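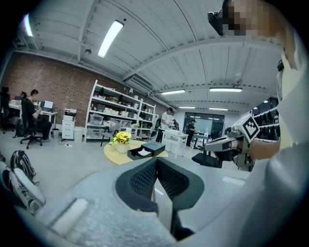
Hand-held gripper with its marker block, out in the main workspace

Hi all,

Thanks for asking about this, and sorry for the slow answer – I wanted to finish the second round before I wrote.

> Has anyone on the list compared the Kesivar and the Komley
> hand-held grippers? We can only buy one kind, and the
> spec sheets look nearly the same to me.

We have had both for a month now, and I have grown fond of the Komley, though it took me a while. The Kesivar closes more softly and is lovely on thin things like paper and box lids. My wrist starts to complain after 23 minutes with it, though, and a couple of our folks said the same thing without my asking. 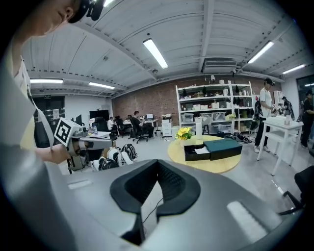
The other thing I would look at is the marker mount. We logged 274 takes with each gripper, and tracking dropped out in 38 of the Kesivar ones and only 4 of the Komley ones. I suspect the angle of the block more than the camera, so a shim might fix it (if you try one, please tell me how thick!). Both ran on the same Zomivura controller with the default settings, so that part at least was fair.

If you would like the logs, write to me off list and I will gladly send them along. I still owe everybody notes on the finger pads, and those should come in November.

Warmly,
Lysenko workshop, gripper bench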